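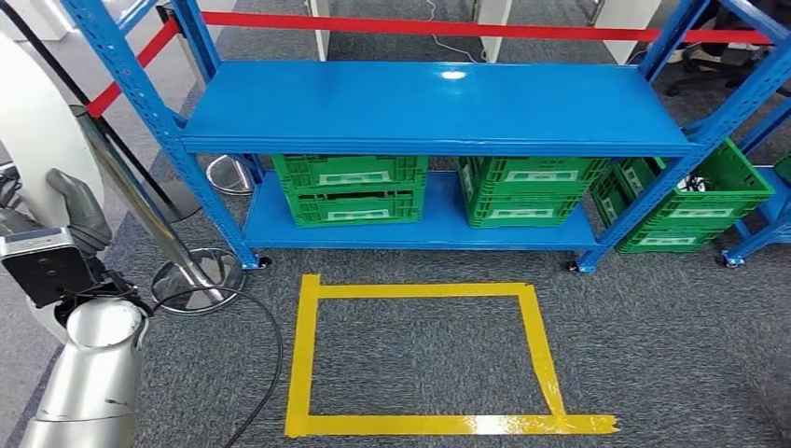
Photo: Estíbaliz Toledo

Crates on Wheels: Reorganizing the Project Store
Student project report, January 2020

Our group picked storage for its term project, and I will admit I didn't expect to enjoy it this much! The room we worked on is the shared project store at Wullholm, where every student team keeps its parts between build sessions. When we started in November, finding anything took forever, and people had begun buying new cables when they couldn't find the old ones.

What we had to work with

The budget was 3,525, and we promised to stay under 3,000 so the rest could go to the next group. Most of it went on metal racks with casters. We chose blue ones with perforated posts, which let you move a shelf up or down a few holes at a time. Green plastic crates came next, each with a label on the front.

The wheels were my favorite part of the plan. The store has a dark gray carpet, and we were worried that the racks would drag, so we tested one fully loaded with old textbooks. It needed a good push to get going but rolled fine after that – no tipping, no stuck casters. Very satisfying.

How the crates are stacked

Crates go two high on the low shelf, with the labels facing out. We tried three high first and gave up within a day, as you had to lift off two full crates to reach the bottom one. Leaving a gap between stacks helps too, because you need somewhere to put your hands.

The upper shelf stays clear. It is wide enough to use as a sorting surface, and that changed how we worked more than anything else did. You set a crate on top, go through it, and put it back where it was. (We argued over this a lot. Half the group saw an empty shelf as wasted space, and I was in that half until I tried it.)

Crates still waiting to be sorted are stacked on the floor beside a rack. Small loose things are the slow part, and one open crate with a tangle of black and white bits in it can eat up a whole afternoon.

Labels

We named the two sections Camutine and Quiambao after our old team names, and the list of contents is kept in a spreadsheet called Prurkiren. It has 600 lines so far. Writing them took 15 sessions, far more than we had planned for.

What is left to do

The spreadsheet needs a column for who borrowed what, and we want to try bigger lettering on the labels – from the doorway they are hard to read. The next group gets the leftover money and the full parts list.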